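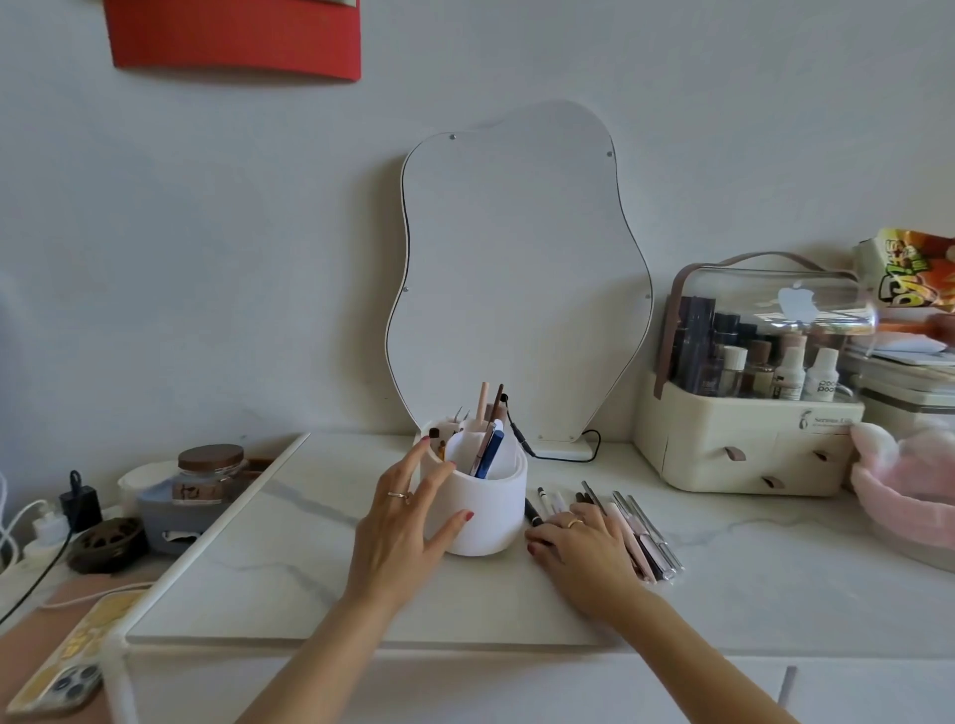 Why would a robot arm keep dropping things it picked up perfectly well an hour earlier? Mine had a gripper motor that was getting hot, and the software was quietly cutting its power to protect it.

It took me most of January to work that out, and I loved nearly every minute of it! The project is a little desk tidier. You leave your makeup brushes and pencils lying around, and a small arm (the Nondico kit, with the Yensuk gripper on the end) picks them up one at a time and stands them in a cup. Brushes are a wonderful thing to practice on. They're skinny, they roll, and the weight is never where you expect it to be.

The first 20 minutes of any run were great. Then a brush would start to sag in the fingers on the way to the cup, and by minute 45 the arm was dropping nearly everything with a metal collar on it. I blamed the finger pads first. I cleaned them, swapped them, glued on strips of rubber - no change. Then I blamed the lighting, then my own code, which I rewrote twice (it needed it anyway).

What finally gave it away was the log. I'd been saving only the positions, so I added motor temperature and current and let it go for 400 picks. The current limit stepped down in 11 little stairs as the motor warmed up, and the drops lined up with the stairs so neatly that I laughed out loud.

The worrying part is that the arm never reported a fault. As far as it knew, it was still holding the brush, so it carried on swinging over to the cup at full speed with a pair of tweezers halfway out of its fingers. Tweezers are pointy! I've since added a check: if the gripper closes further than it should in mid-move, everything stops and the arm waits for me to press the button. I keep my hands well clear until it has.

The squeeze is gentler now too, and there's a rest between batches. Waltine sells a small clip-on fan that might fit the gripper housing, so I've ordered one from the parts shop in Drollville. If it fits, I'll run the 400 again and post both graphs.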